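Can a machine do my laundry yet?

Posted December 2, 2019

My sister Rhonda MacPherson has asked me the same thing at every family dinner for years. I write about robots, so when does she get one that does the washing? I always mumble something about five years and reach for the potatoes. This fall I decided to find out properly, or as properly as you can with a day job and two kids who seem to own 281 socks between them.

So let's talk about small cloth things and where they're supposed to go. 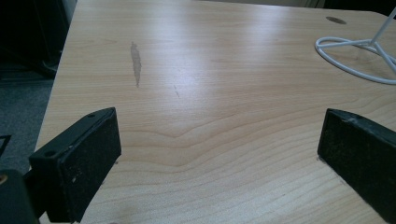
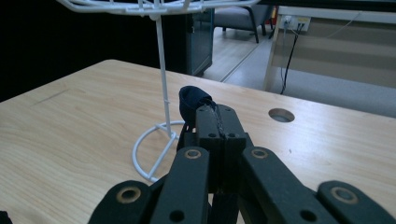
The table with the white wire stand: jaws open in the first, closed on a bit of dark navy fabric in the second.

I love how boring that job looks! Fabric, table, stand. My younger kid could do it while watching cartoons and eating a waffle. And yet if you asked me to bet money on a robot doing it in my house, with my lighting and my junk everywhere, I'd keep my wallet shut.

Think about what you do when you pick up a sock. You don't plan. Your fingers sort of scoop, you feel whether you've got one layer or two, and if it's inside out you fix it on the way to the drawer. Cloth has no fixed shape, so a machine that learned what a sock looks like lying flat has to start over when it's balled up (and mine are always balled up, I live with animals). A box is a box from every side. A sock is a different object every time you drop it.

Then there's the two-finger problem. Most of the grippers I've read up on this year are a pair of jaws that open and shut. Great for a block. With cloth you can pinch too little and it slides out, or pinch too much and you've grabbed the thing underneath too. Soft pads on the fingers help. I spent an evening trying to fold towels with two pairs of kitchen tongs, to get a feel for it, and I recommend it to anyone who thinks robots are slow because the engineers are lazy. It took me 19 minutes to do one hand towel that I'd have been willing to show a guest. My husband filmed it. The video will not be appearing on this blog.

I ran all this past Kiran Singhal, who I used to work with and who now does warehouse automation. He was more cheerful than me. His take is that the arms have been good enough for a long time, and what's missing is practice. People get years of practice at handling floppy stuff, starting with their own pajamas. A machine gets whatever somebody bothers to show it. So you have people holding a gripper by hand and doing chores with it, over and over, so there's a record of how a person goes about it with only two fingers to work with. Pick it up, put it there, do it again with the thing turned the other way.

I asked how many times "again" meant. He mentioned one batch that ran to 1,925 tries at a single chore, and said that was a small one. I have not done any chore 1,925 times with good grace, so hats off to whoever did.

What about stuff you can buy right now? I looked. Back in August I put my name down for a demo of a folding machine called the Druslow, and it was fun, I'll give it that. You clip the shirt on at the front, it goes in, and a neat rectangle comes out of the bottom. But you have to clip every shirt on yourself! By the time I've found the shoulders and got them lined up I've done half the folding. It doesn't take socks at all. It doesn't take baby clothes or fitted sheets either, and fitted sheets are the only thing I'd pay real money for.

The other one people keep emailing me about is Clorer, the tidying robot. Noelia Alcaraz saw it at a trade show and wrote me a lovely long message. She said it picked up 9 toys in a row without a slip and then spent ages fussing over a washcloth, coming at it from one side, backing off, coming at it from the other. She found it sort of touching. I'd have been yelling at it.

On the shop floor things are further along, and I think that's mainly down to everything being kept in the same spot. Same bin, same light, same part, all day long. If my house worked like that I wouldn't need the robot! I could probably get somewhere by giving every sock its own place, and I did try it with labeled baskets for a while, but the cat moved into one and the rest got used for Lego.

So here's my answer for Rhonda. Washing, yes, we've had a machine for that since before either of us was born. Drying, same. Moving one small piece of cloth from one place to another on a clear table, I think we're getting close, at least when somebody has set things up nicely. The whole basket, tipped out on the bed, sorted and paired and put away while I'm at work? I'm still reaching for the potatoes.

Next time I want to get into dishwashers, and why loading one seems to be harder than washing the dishes by hand. If you've got a robot at home that does anything beyond the floors, leave me a comment and tell me how it copes with your mess. I read all of them, usually while pairing socks.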